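Workshop Tips: Budgeting for a Two-Armed Robot in a Small Shop

Updated April

These notes are for anyone with a small shop, a school lab or a packing room who has been told to "look into a robot" and come back with a number. They come from three purchases, one of which went badly over. Skip to the part you need.

Start with the jobs

Write down the jobs before you look at any machines. One line each: what gets picked up, where it starts, where it ends up, how heavy it is, how often it happens. If a job takes more than two lines to write, it is probably several jobs.

Weigh the objects. Use a kitchen scale for small things and a bathroom scale for the rest. People guess weights badly, and arm prices climb fast with payload. Remember that the gripper and any wrist camera count against the payload too. A spec sheet may give the number for a bare arm.

Measure the widest object at the point where it would be gripped. Two-finger grippers have a maximum opening, and a flat case that is fine to grab by its thickness may be far too wide to grab across.

Cross off any job that a cart, a shelf at the right height or a second pair of scissors would fix. We crossed off four out of eleven.

The real price list

The quote covers the machine. Here is the rest of what we paid for, in the order the bills came:

Freight and a lift gate truck
A second set of gripper fingers
Tables
Floor marking tape
A dedicated electrical circuit
A workstation computer
Network switch and cables
Training days
Spare battery
Insurance rider
Software renewal, year two

The floor tape is the cheapest line on the list and we should have bought twice as much. The software renewal is the one that got us in trouble. It was in the quote, on the last page, and it did not start until month thirteen, so it was not in anyone's budget for the first year.

Our extras on the second purchase came to $3322 before training. On the first purchase we had set aside nothing for extras at all.

Ask for these in writing

Ask every seller the same questions and put the answers side by side in a spreadsheet. Ours were:

What is the lead time today, and what was it for the last unit shipped?
Are grippers included, and which ones?
Are the wrist cameras included, or only the mounts?
What stops working if we don't renew the software?
Who pays freight if it goes back for repair?
Is there a loaner?
How long will you stock finger pads and cables for this model?
Can we talk to a customer who has had one for over a year?

Two sellers left the loaner question blank. We took a blank as a no.

We had quotes from Prestetti and Jomley on the last round. Prestetti was lower on the machine and higher on everything after it. Jomley included two training days and a box of spares. Once the spreadsheet was filled in for three years, they came out $1073 apart, and the order had flipped.

Buying used

Used arms can be a good deal if you know how they were worked. Ask for the hours on each joint and ask to see it move through its full range, slowly, with nothing in the grippers. Listen to it. Grinding at one point in the swing is a reason to leave.

Check that the software license transfers. Some don't, and a new license can eat the savings. Get the seller to email the manufacturer while you are copied in.

Look at the cables where they bend. Cables on the outside of an arm wear out before the joints do, and a full set can be slow to get. Rhun Bevan handles our maintenance and keeps one spare of every cable in a labeled bag, hung on a nail next to the breaker panel. He asked for that before he asked for any tools.

Don't buy a used battery.

Leasing

A lease makes sense when the work is seasonal or when you aren't sure of it yet. Read the part about returns. Ours said the unit had to go back in the original crate, and the crate was bigger than our storage closet. We paid 18 dollars a month to keep an empty box in somebody else's garage.

Check who owns any programs you write during the lease. Also check whether you can swap grippers without calling them. Under one lease we looked at, putting on our own finger pads would have ended the warranty.

Space and tables

Lay the work area out on the floor with tape before anything is ordered. Mark the robot's position, the table edges and the walkway behind. Leave it down for a week and see who trips, complains or parks a hand truck on it. Moving tape is cheap.

Buy plain tables with a matte top. Glossy tops throw glare into the cameras, and dark ones hide dark parts. If you push two tables or two panels together, shim them until the joint is level. A flat item sliding over a raised seam will catch.

Get the height right before you buy. Adjustable legs cost more and were worth it for us — the height in the manual was a couple of inches off from what worked with our parts. If money is tight, buy fixed legs a little low and use blocks.

Leave room for a second table against the wall. Things waiting their turn have to go somewhere, and if there isn't a second table they'll go on the first one.

Run power and network along the wall where you can. Where a cable has to cross the floor, budget for a low cover strip.

Grippers and what they'll pick up

Spend your testing time here. Collect the real objects in a bin, including the awkward ones, and bring the bin to the demo. Sellers like to demo with foam blocks. You want to see your own items picked up off your own kind of surface.

Sort the bin into three piles. Stiff things with edges are the easy pile: hard cases, boxes, tool trays. Soft things that hold some shape are the middle: stuffed toys, rolled towels, gloves. Floppy things with straps or handles are the hard pile, and backpacks are at the top of it. A strap can be pinched instead of the bag, and then the bag swings.
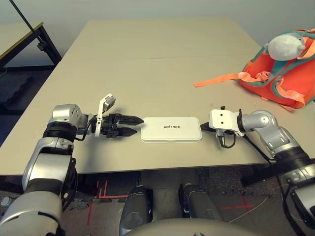 Low, flat cases deserve a note of their own. They look easy and they can be a nuisance, with very little height for the fingers to close on. Ask to see one lifted from both ends at once, then set down and lifted again ten times in a row. Write down how many tries went cleanly. If the seller wants to stop at three, write that down as well.

Pointed or serrated fingers hold well on hard plastic and may mark soft finishes. If you handle anything with a finish that matters, price a set of rubber pads. Ours wear down in a few months, so they went on the supplies line with the tape and the wipes.

Two arms cost a lot more than one, and not only at purchase. There are two grippers to maintain, two wrist cameras to keep clean and twice the cable. Go back to the job list and put a mark next to every job that truly needs both hands. If there are only one or two marks, price a single arm with a fixture or a clamp to hold the other end. A clamp doesn't need a license.

Training and people's time

Count staff hours as a cost. In our first month Nia Samuel spent most of every morning on the robot, and her regular work went to whoever was free. None of that showed up in the budget, but it was the largest expense we had.

Train two people at a minimum. If only one person knows how to restart the thing, it will sit idle whenever she has a dentist appointment.

Put the training days at least two weeks after delivery. You'll have real questions by then. We booked ours for the day after the crate came and spent half of it hunting for an outlet.

Set a fixed time for cleanup and checks. We do Friday afternoon: wipe the camera lenses, look over the cables, check the finger pads, charge everything, clear the tables.

Setting the number

Add up the machine, the extras list, the staff hours for three months and the second-year software. Then add a cushion. We use about 15 percent for new equipment and more for used.

Split the request into two parts if your boss will let you. Ask first for the tables, tape, wiring and one paid demo on site. Ask for the machine after the demo. Llinos Landeg approves our equipment requests, and she signed the first part the same afternoon. The second took her until the demo notes were typed up, and she read all of them.

Keep a page in the folder for what would make you send it back. Ours says: fewer than half the listed jobs running by the end of the third month, or more than five days down in any one month. It is much easier to agree on that before the money is spent.

A few small ones

Keep the crate if you have any place to put it.

Photograph the serial plates on delivery day, before anything gets mounted in front of them.

Order floor tape in two colors, one for the robot's area and one for people.

Ask about the return window in days and ask what day it starts. Ours started at shipping.

Don't let anyone throw out the foam.

Put the renewal date on a wall calendar as well as in the computer.

Related pages: Shelving for Heavy Bins, Wiring a Bench for Chargers, What to Keep in a Spares Drawer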